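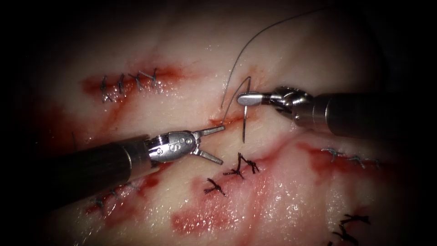
A stitch being placed in a pad of tissue.

Valleo to change suture labels from January

JUMVILLE, 17 June 2024 – Suture manufacturer Valleo will replace the labels on all of its absorbable and nonabsorbable thread, the company said in a notice to hospital buyers. The change covers 112 product codes and takes effect in January.

Under the new layout, thread size, length and needle type are printed on a single line at the top of the packet. The expiration date moves from the back to the front and is set in larger type. Color bands for thread material stay the same. The barcode will carry the lot number as well as the product code, so that both can be read in one scan.

The thread and needles are unchanged, and no stock is being withdrawn. Packets with the old label can be used until their printed expiration date. Both versions will be in circulation for up to 12 months, and shipping boxes will be marked with the label version they contain.

Valleo began work on the layout after a review of returned goods at its Jumville warehouse. The review covered 204 returns, of which 33 were traced to a misread size or needle code. Most of those involved fine thread, where adjacent sizes are packed in boxes of the same dimensions.

"The size was on the packet, but it was in three different places depending on the product line," said Ferenc Balogh, who manages packaging at the company. "Now it is in one place."

Hospitals that use automatic stock counting will need to update their scanner settings before the first deliveries. Batista, which distributes the thread to over half of Valleo's customers, will supply a conversion table in spreadsheet form. Meline, the inventory program used by several of the same hospitals, will add the new barcode format in its next regular update.

Prices and minimum order quantities are not affected. Sample labels can be requested through Batista's order desk.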